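Dec 10, 2024

I came to Pleltau by the early bus, for the open day of a small poetry press named Rimik. They print verse in translation, mostly thin books, and once a year they let the readers come inside. I review poetry for my own pleasure, and I wanted to see where these books are made. 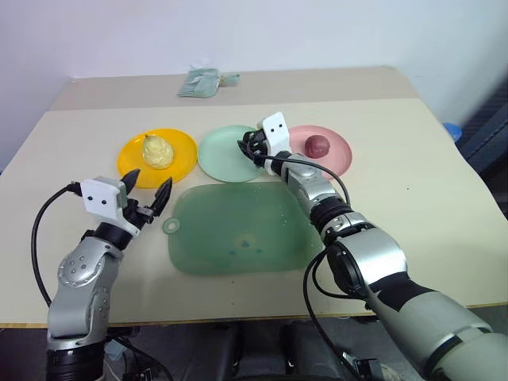

The first reading was by Dorottya Vida, from her new collection Rasa. She reads slowly and looks up after each stanza. Her poems are about kitchens, mothers and the things left after a meal, and they use very plain nouns. A yellow plate with a pear shape on it, next to a green plate, would be enough for her to begin. I liked best the poem "Sutter", about an uncle who mends shoes and does not speak for the whole winter.

After the reading we went down to the print room. Sieglinde Teuber, the editor, explained how a book of this kind is paid for. The first printing of Rasa was 400 copies, and the bill was 3755 euros with the binding. She told it without complaint — she had the paper samples in her hand and wanted us to touch them.

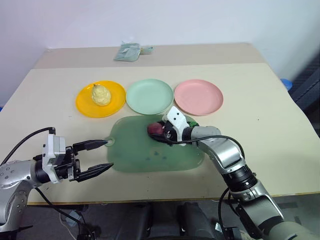

*Three plates in a row, yellow, green and pink.*

I asked her why the translations are printed without the original on the facing page. She answered that it doubles the paper, but also that readers begin to check instead of to read. I am not sure I agree. In November I read one of their older books with a dictionary, and I missed the original very much. 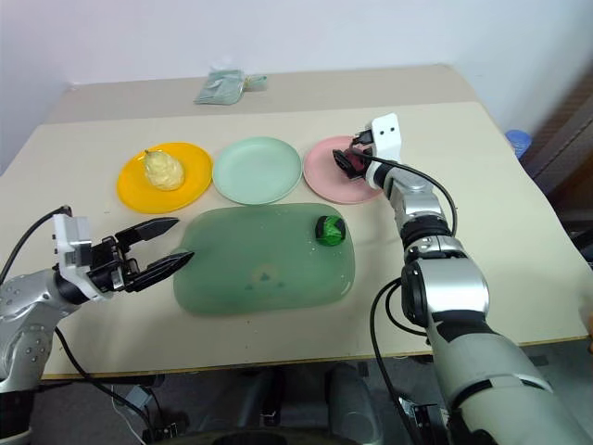 She did promise that the next anthology will have both languages, at least for the shorter poems. Four poets are in it, and two of them have never been published before.

The afternoon talk was about rhyme. It was too long for me, and the speaker quoted mostly himself. But one remark I wrote down: a translator should first decide which line must not be lost, and only after this start to work on the others.
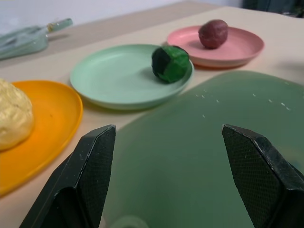 I thought about this remark on the bus home, with Rasa open on my knees. In the poem "Sutter" it must be the last line, where the uncle asks for salt. I bought two copies, one for my sister.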